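## 4. Recording a demonstration by remote control

This section is for operators who teach the Garnik arm in the simulator with the Sendia hand controller. If you use the real arm, read section 7 first and come back to step 1 after that.

Before you start, check that the controller battery is over 38 percent. When the battery is low the signal comes late, and the recorded path gets small jumps which are difficult to remove afterwards.

1. Open the room you want to use and choose **Wrist view** in the display menu.
2. Hold the controller in a comfortable position, with your elbow near the body. Press the side button one time to connect.
3. Open the fingers fully with the thumb wheel. Every recording must begin with open fingers.
4. Turn the wrist slowly to the left and to the right. The view must turn together with your hand. If it turns in the opposite direction, go to **Settings > Mirror** and change the value.

The wrist view moves with the hand, so the walls and the pictures on them can look tilted. Do not try to make them straight on the screen. Use the two fingers as your reference.

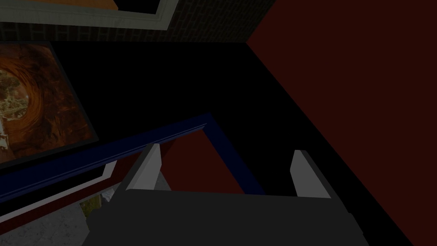
*Wrist view in the simulator, fingers open and nothing between them.*

5. Move to the start position and wait until the counter shows 4. Then press **Record**.
6. Do the task at an even speed. If you need to think, stop the hand completely. A full stop is easy to cut out later, but slow wandering is not.
7. When the task is finished, open the fingers, move the hand back and press **Record** again.
8. Give the recording a name and save it to the Palach folder.

> **Caution:** Do not let go of the controller while the connection light is green. The arm follows it also when it falls.

**Note:** Dark areas in a room do not show how far away a surface is. Approach them slowly, or raise the light level in **Room > Lamps** before recording. Do not change the lamps in the middle of a recording.

**Note:** One bad recording in a set can disturb the training. Delete it at once, and do the demonstration again from step 3.

If the view freezes, press the side button for 7 seconds and connect again. Error 38 means that the room file is older than the Salminen plug-in. Save the room again to clear it.

Corrections to this section can be sent to Vilho Kinnunen.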